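Prumus Used Furniture Listings

Prumus is a set of 1000 short sale listings for used furniture, written by the sellers and tagged by hand for item type, asking price and stated condition. It was put together to study how people describe wear on things they want to sell. The listings cover tables, desks, chairs, shelving, dressers, bed frames and a small number of odd pieces such as plant stands and piano benches.

The text comes from Radaro, a local classifieds board that agreed to share expired listings. Only the written part of each listing was passed on. Seller names, phone numbers, street addresses and pickup directions were removed before we got the files, and we made a second pass for anything left over.

The current release is 2. Release 1 had a fault in the price column (see Changes) and should not be used for new work. 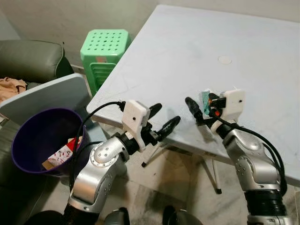 Data Card / Home and Furniture

What is in the folder

listings.csv holds one row per listing, with 21 columns. The ones most people will want are listing_id, title, body, item_type, price_asked, condition_seller and condition_coded. The rest are tagging fields and length counts, explained in columns.txt.

terms.csv holds the words and phrases that were marked as describing wear, with the id of the listing each one came from. A phrase that shows up twice in one listing gets two rows.

columns.txt explains every column in plain words, including the codes for missing values.

All files are UTF-8 with comma separators. Line breaks inside the body text were replaced by a single space. Spelling was left alone, so expect "draws" for "drawers", "chester drawers", and at least four ways to write "armoire". If you need clean spelling, do it in a new column and keep the old one.

How the listings were chosen

We took expired listings in the furniture category and dropped any with a body under ten words. We also dropped listings from shops, moving sales that named no single item, and "wanted" posts. Reposts were matched on title and body, and only the earliest one was kept. A few near-copies are still in there, mostly dining chairs sold one pair at a time under the same text.

Pieces sold as a set are one row. A desk with a chair is tagged as a desk. A table with chairs is tagged as a table, even when the seller spends most of the body talking about the chairs.

Prices are in whole dollars as the seller typed them. "Free" is stored as 0. "Make offer", "OBO" with no number, and trades are stored as blank. Some 246 rows have a blank price for one of these reasons, so check before you take an average.

How wear was tagged

Two people read each listing and marked every word or phrase that spoke to condition. Where they disagreed, they went over the listing together and settled on one answer. The first answers were not kept, which means agreement can't be worked out from this release.

The coded condition has five levels: new, light, moderate, heavy and broken. The code follows the text only. A seller who writes "great shape, just a few deep gouges on top" is coded moderate for the gouges, and the "great shape" stays in condition_seller. Sellers who say nothing about condition get the code "none stated". Please don't read that as new.

Structural trouble (a loose leg, a drawer that sticks, a missing shelf pin) is tagged apart from surface wear. Smells and pet hair have their own flag.

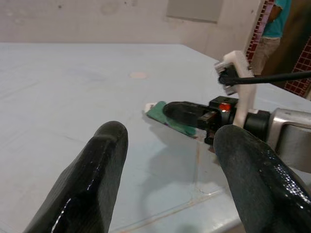

Surface words gave us the most trouble, and the rules changed more than once before we settled them. "Scratch" was kept for a thin line, "scuff" for a rubbed mark, and "smudge" for anything that sounds like it sits on top of the finish. Sellers mix these freely. A pale blue-gray tabletop with faint smudges, thin scratches and a few light brownish scuff lines could be listed as "some marks", "normal wear" or "needs a wipe", and only the first two of those would be tagged as wear. The third goes under cleaning. "Patina" was tagged as wear in every case, including the listings where it is plainly meant as praise. "Distressed" was tagged as a style word unless the seller went on to name actual damage.

Color words were not tagged. We started to and gave up at "greige".

Known limits

The board serves one metro area, and the mix of items reflects that. Apartment-size pieces are common and large outdoor furniture is rare. Listings in languages other than English were left out.

Expired does not mean sold. There is no sale date and no final price, and neither can be guessed from the columns given.

The listings with photos on the board tended to have shorter bodies, going by what Radaro told us. We could not check this from the text. It may explain why some expensive pieces have very little written about them.

Related files

The tagging sheet was made in Plistix and exports cleanly to CSV. A blank copy is in the extras folder. The Ndung'u word list in the same folder is the starting list of wear terms we gave to the taggers. It is shorter than terms.csv and has no listing ids.

Changes

Release 2: fixed prices where a comma was read as a decimal point, so a $1,200 dresser no longer shows as $1. Moved "water ring" from cleaning to surface wear. Added the pet hair flag.

Release 1: first version, February.

Use

Free for study and teaching. Don't try to trace a listing back to its seller. If you find a phone number or address we missed, send the listing_id and we will pull the row.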